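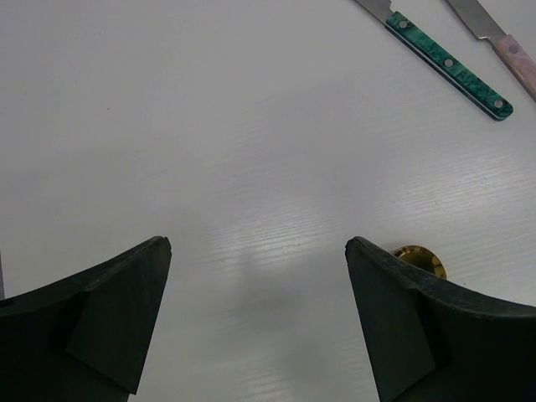
Green marbled handles - oil them or leave them alone?

ketill_s
I've taken on a few table knives with dark green marbled handles, silver rivets, thin black lining along the edges of the handle. They came in a box of kitchen bits from a house clearance in Dirbridge. No maker's mark that I can find. I paid 15 for the box, so no great loss if I ruin one, but I'd like to use them daily. Do the handles want oil, wax or nothing? And can they go in the dishwasher?

Kaj Hviid
No dishwasher, whatever the handles are. The heat gets into the join and the scales start to lift at the butt end. Wash by hand, dry straight away, put them in the drawer.

Oil does nothing on plastic or resin. It sits on top and goes sticky.

puvport_ea
Disagree on the dishwasher. I've had a riveted set going through ours since we moved to Puvport, cool wash, no drying cycle, and the handles look the same as they did. Three rivets will hold a lot better than glue on its own.

Kaj Hviid
Yours may be fine. I've re-pinned enough of them to say most aren't. It's the drying that does it, so at least you've got that switched off.

S. Sengar
Find out what the handle is before you put anything on it. Rub it hard with your thumb until it's warm and smell it. A camphor smell means celluloid, and that should be kept away from heat and not shut up in an airtight tin. No smell or a faint plastic smell, you've probably got acrylic or resin. Soap and water and a soft cloth will do for those.

ketill_s
Thanks. Rubbed two of them and got nothing except washing-up liquid. I'll go with resin.

One has a gap beside the rivet at the butt. I can get a fingernail in it.

Gebhard Sutter
Clean the gap with a wooden toothpick, leave the knife somewhere dry overnight, then run thin epoxy in and clamp it with a bit of leather either side. Wipe off what squeezes out before it sets. Don't use superglue, it goes white on a dark handle and you'll be looking at it for years.

puvport_ea
Superglue was all right on mine.

Gebhard Sutter
On a pale handle?

puvport_ea
Cream, yes. Fair enough.

ketill_s
Epoxy it is. Will report back.

Comments (3)

Tirov: Same pattern in brown here, bought in August. Beeswax made no difference to them.

hjal_d: What did you use on the blades? Mine have grey spots.

S. Sengar: Bicarb paste and a cork, along the blade, then rinse.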